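Chapter 7
Receiving Donated Goods

Charitable organizations depend on gifts of money, but many also accept gifts in kind: furniture, clothing, household appliances, and food. Such gifts carry costs. They must be collected, checked, stored, and delivered, and a charity without a written policy may soon hold more than it can use. The Mitgate Family Fund received 1,793 items in its first year of operation and was able to place almost 100 of them each month.

This chapter covers the acceptance policy, the intake record, and the duties owed to donors and recipients. Section 2 compares the procedures of two regional charities, Ultar and Preltero. 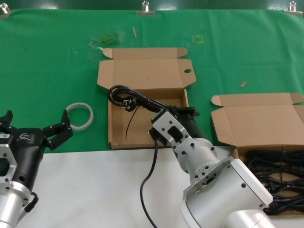
Intake is the point at which a charity decides whether to keep a gift. Staff should open each package and enter its contents in the record before assigning a shelf. Small parts deserve a line of their own. A power cord with a three-pin plug, lying in an open cardboard box, should be listed separately from any appliance it may serve.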